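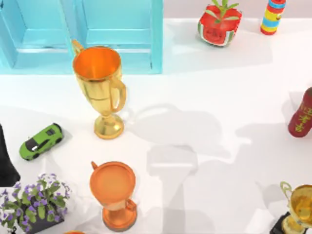 Mindmont plans and installs automated picking and sorting stations for small warehouses that handle mixed goods. Each station is worked out in simulation before any equipment is moved on site. The test tables are stocked with items that differ in shape and finish: a gold trophy cup with two curved handles, a low green toy car, a potted plant with purple flowers, a light blue cabinet with open compartments. Handles, narrow stems and glossy surfaces are the cases that decide how a station is set up, and they are cheaper to study on a rendered table than on a packing line.

The company has 12 employees and works from a single office. Magdalini Vasilakis heads station design. Michalis Bakalis is responsible for site work and operator training. The current product is the Orel station, which runs on our own planning software, Skellanano. The software's item library holds 2232 entries, and customers can add their own.

A station changes the jobs near it. At Berge, a gift and awards distributor, five people used to pick and carry for the full shift. The same five now work in exception handling, inspection and restocking – two of them also edit item entries when new stock comes in. Walking distance per shift went down. Time at a screen went up, and the shift plan was changed in February to rotate people between screen and floor every two hours.

We ask for operators to be present at the first simulation review. Their comments are logged with the test results and answered in writing before the layout is approved. Training is held on site, in paid hours, and covers manual operation as well as restart after a stop.

Mindmont accepts projects with a minimum of 200 stock items. Inquiries about existing stations go to site work; all others go to station design.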